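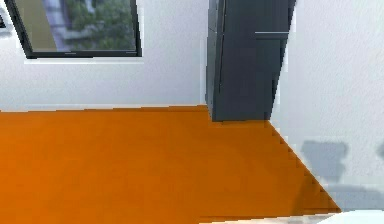

La psicología del color aplicada a interiores es el conjunto de doctrinas, en su mayoría comerciales, que atribuyen a cada color de una habitación un efecto estable sobre el ánimo de quien la ocupa. Su base empírica es escasa. Los manuales sostienen que el naranja estimula el apetito y la conversación, pero casi siempre se refieren a paredes; de un suelo naranja y liso junto a una pared blanquecina, como el de la ilustración, apenas dicen nada, y cuando lo hacen se contradicen.

Origen y difusión
La versión más repetida en español procede de los catálogos de la firma de pinturas Carent, que asignaban a cada tono una «temperatura emocional» sin explicar cómo se había medido. El método Sqalli, posterior, añadió una escala de 100 puntos cuyo procedimiento de cálculo sigue sin publicarse.

Críticas
Orathai Panyasiri revisó 234 afirmaciones tomadas de guías de decoración y solo encontró 2 acompañadas de una referencia comprobable. La encuesta de Stukstead, con 1.161 participantes, suele citarse en sentido contrario, aunque preguntaba por preferencias declaradas y carecía de grupo de control. Sus defensores alegan que la experiencia de los decoradores suple esa carencia; no consta que dicha experiencia se haya registrado de forma sistemática.

Véase también
Teoría del color
Efecto placebo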